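The Long Life of a Snack Box

Every spring, when the boxes from home start arriving, the kitchen at the Cloltitz residence hall gets crowded. The shared table is the biggest flat surface on the second floor, so that is where people open their mail. By late May there is usually something salty in the air and a pair of scissors nobody can find.

Ilari Mäkelä has lived on the floor for two years and has become the person others ask about packing. He grew up in a family that mailed food to one another constantly, and he keeps a notebook of what arrived whole and what arrived as crumbs. Last year he started putting together mixed snack boxes for friends who were studying elsewhere. He fills them from the import shelves at Mestix, a small grocery four blocks from the hall, and from whatever people on the floor are willing to trade.

The trading is a big part of it. Someone with a case of rice crackers wants chocolate. Someone whose aunt sent dried plums is tired of dried plums. Everything goes on the table in the early evening and people pick through it for an hour or so before any of it gets packed.

What goes in

Mäkelä prefers snacks that are wrapped one at a time. A large bag of chips takes up half a box and goes stale a few days after it is opened. Single packets fill corners, can be carried to class, and are easy to share with a roommate.

He starts with the savory items. Seasoned quail eggs are his first pick, and they are the thing new people on the floor ask about most. They are cooked, flavored and sealed, and a packet is gone in a bite or two. The salt-baked flavor is the one he buys most often. The taste is mild and a little smoky, and the egg is firmer than a boiled egg from the refrigerator.

"People look at it for a while before they open it," he says. "Then they come back and ask if there are more."

Candy bars come next. He likes to include a familiar one with a label in another language. A Snickers with its name printed as 士力架 is still a Snickers, but friends tend to save the wrapper. Chocolate has its limits, though. He leaves it out from June through August after a box to a cousin spent a weekend in a hot mailroom.

The box

Shallow boxes work better than deep ones. In a deep box the heavy items sink and the light ones get crushed under them, and whoever opens it has to dig. A shallow box shows everything at once. Mäkelä gets his from Gekow, the stationery store near the bus station, where the staff set empty cartons by the back door in the morning.

He sorts on top of a tablecloth. The packets are slick and slide off bare wood, and a cloth with some nap to it holds them in place while he decides what goes where. 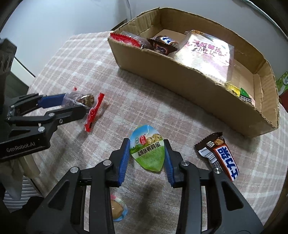

Filling it

Bars go along the sides first, flat against the bottom. The egg packets go in the middle, where the bars keep them from being pressed against the cardboard. Anything that can crumble goes on top, under a folded sheet of paper. Mäkelä does not use plastic filler. If a box rattles when he tilts it, he adds another packet.

His most recent box held 26 items and went to a friend at Hopkin, 246 miles away. It took 4 days to get there. One cracker was broken.

He writes a list by hand and tapes it inside the lid, with the names in the original language on the left and a plain English note on the right. The notes are short. "Egg, salty." "Peanuts and chocolate." "Plum, very sour, keep water nearby."

The friend in Hopkin has already mailed the box back with local pretzels in it. The list is still taped to the lid, with a second column of notes added in pencil.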